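Apprendre à débarrasser une table, 2988 fois

Chez Danora, la journée commence à 8 heures par du rangement. On dispose des barquettes et des gobelets sur une table, on s'installe aux commandes, puis on trie. Le soir, les gestes enregistrés partent vers les serveurs de Cerley, qui entraîne le modèle. En juillet, le compteur du projet Wilska affichait 2988 démonstrations. L'entreprise parle d'un « capital gestuel ». J'y ai surtout vu des gens fatigués pousser de la vaisselle à distance.

Le principe est vieux comme l'apprentissage : montrer plutôt qu'expliquer. Un opérateur guide les bras, la machine garde la trace des trajectoires et des images, et l'on espère qu'à force d'exemples elle saura s'en sortir seule. Alper Tekin, qui dirige les séances, assure qu'un débutant devient utile en 4 heures. Utile à quoi, c'est moins clair. Un bon démonstrateur, m'explique-t-il, évite les hésitations et les reprises. Or ce sont justement les reprises qui manqueront au robot le jour où une tasse lui glissera des pinces.

Reste la question du désordre. Sur le plan de travail voisinent un plateau bleu, un autre en inox, une boule de papier brun, une tasse rose pâle et une barquette emballée d'aluminium. Pour un enfant, le tri prendrait un instant. Pour deux pinces noires, le papier froissé change de forme à chaque prise et l'aluminium renvoie la lumière des plafonniers.

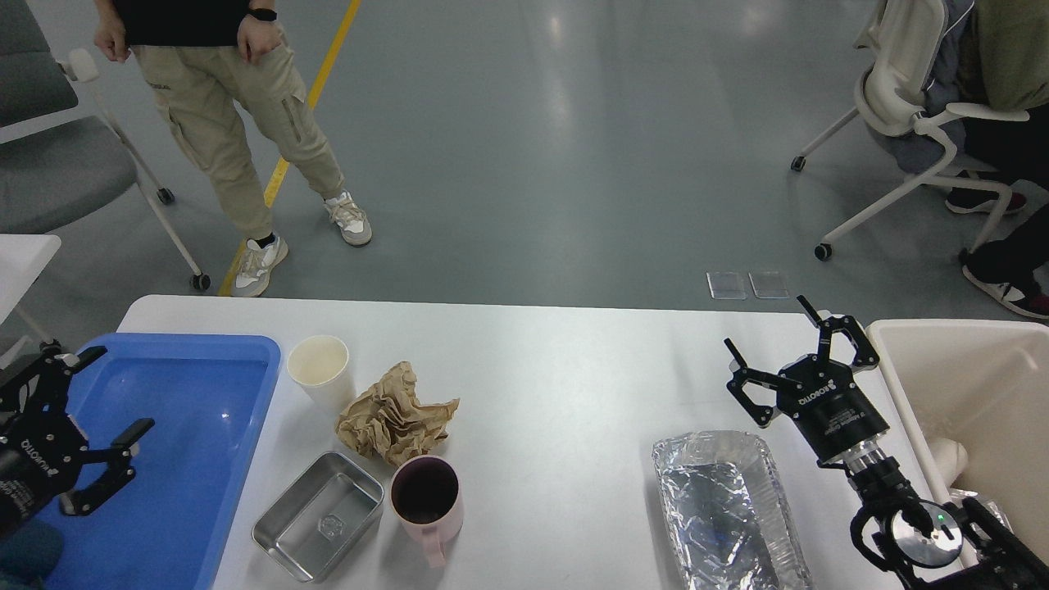 Pour Akinola, cette prudence passe à côté du sujet : les premiers correcteurs d'orthographe étaient risibles eux aussi, et personne ne leur demandait de comprendre la phrase. Il suffirait, selon lui, que la machine réussisse assez souvent pour qu'un humain n'ait plus qu'à surveiller.

L'argument se tient, à condition de dire ce que vaut « assez souvent ». J'ai demandé le taux de réussite sans opérateur. On m'a montré une vidéo de 11 secondes, très propre, puis un graphique sans échelle verticale. Quand j'ai voulu savoir ce que donnait le modèle sur une autre table, avec une vaisselle jamais vue, la réponse est restée vague : les essais sont prévus pour l'automne.

Le coût, lui, est mieux connu des équipes que des brochures. Une séance dure deux heures, pause non comprise, et une partie des enregistrements finit à la corbeille pour un geste trop brusque ou une saisie manquée. Tekin reconnaît que ses meilleurs opérateurs finissent par travailler pour la machine, avec des mouvements lents et réguliers qu'ils n'auraient jamais dans leur cuisine.

Wilska doit ensuite passer aux plans de travail de cantine. Il faudra de nouvelles démonstrations, et Danora recrute déjà pour les séances du soir.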